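Projects > Kivi > gripper-trials > README

# Kivi gripper trials

Logs from trying out two grippers, Clalell and Flisevau, on the same tabletop job. We wanted to know which one to buy more of. We now have 985 runs and a longer list of opinions.
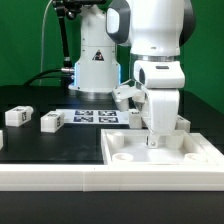
## What a run is

One attempt at picking up a block and setting it down in the tray. A run ends when the block is let go, the arm faults, or Zane Butkienė hits the stop button. The last kind is logged as `operator_nerves`, a label Zane did not choose.

## Files

- `runs.csv` - one line per run, with gripper, block id, start time and result
- `joints/` - joint angles for each run
- `faults.txt` - written by hand, spelling to match

## Known problems

- 62 runs have no joint angles. The logger was pointed at a full disk and kept its feelings to itself.
- Clalell went first, so its early runs include us learning the controller. Compare with care, or drop everything before March.
- 3 runs are marked `success` with no block id. Jurgita Pētersons is still looking into what was picked up.

## Plans

We stop at 2,000 runs or when Dellholm wants the bench back. Send fixes to Jurgita - she reads pull requests in the morning and is kinder then.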